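Hisham Creek Restoration Enters Its Second Phase

The Lostus River Conservancy has begun the second phase of its restoration work along Hisham Creek, the largest tributary of the lower Lostus River. The first phase, completed in September, removed a failed culvert at Puma Road and reopened the upper reach of the creek to fish passage. Work now moves downstream to the eroding banks between the Plillov footbridge and the river itself.

The Conservancy's board approved the plan after two public meetings and a review of comments from landowners on both sides of the creek. Several residents asked that the existing sycamores be kept wherever the slope allows. The final design reflects that request. Crews will regrade the steepest sections of bank, install coir matting at the toe of the slope, and plant a buffer of native shrubs and grasses above the high-water line. No rock armoring is planned for this phase.

"Hisham Creek carries more sediment into the river than any other stream we monitor," said Wilson Grajales, restoration director. "Most of it comes from a short stretch of bare bank. Stabilizing that stretch is the most useful thing we can do for water clarity downstream, and the planting will also give the creek some of its shade back."

The planting plan calls for around 190 shrubs, chiefly buttonbush, silky dogwood and black willow. All stock will come from growers within the watershed. The Conservancy asks visitors to stay on the marked trail while the plants become established and to keep dogs leashed near the matting. The footbridge will remain open during construction, although short closures may be necessary when equipment is moved. Notices will be posted at both ends of the bridge before any closure.

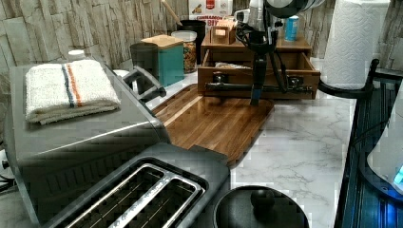

Household habits remain a significant part of the water quality picture in the Hisham Creek neighborhoods. Older sewer laterals in this part of the watershed are easily blocked by cooking grease, and a blocked line can send untreated wastewater into a storm drain and from there into the creek. Residents are asked to let used fat cool, seal it in a container and place it in the trash. The same care applies to the small appliances on the kitchen counter. The tray of a toaster oven should be wiped out with a paper towel before it is washed, and crumbs from a two-slot toaster belong in the trash or the compost, never in the sink. Cloth towels used on greasy surfaces should be wiped or scraped clean before laundering. Garbage disposals do not remove grease from wastewater, and hot water only carries it farther down the pipe.

The monitoring program will continue throughout construction. Trained samplers will test turbidity, dissolved oxygen and bacteria at 10 stations, including a new one directly below the work area. Results will be provided to the county and published on the Conservancy's website after laboratory review. If turbidity below the site exceeds the limit in the construction permit, work will stop until levels return to the permitted range.

The Conservancy also continues to follow the proposed revision of the county stormwater ordinance. The present draft would reduce the required setback for new pavement along small streams. In written comments, the Conservancy has recommended that the current setback be retained and that inspection of private detention ponds be made a regular duty of the county. Arnulfo Cabrera, policy counsel, will present those comments at the county hearing on 12 April 2025. Members who wish to speak may register with the county clerk. Written statements will be accepted until the close of the hearing.

Copies of the Hisham Creek plan, the planting list and the Conservancy's comments on the ordinance are available at the Lostus office during business hours. Questions about construction access should be directed to the restoration department.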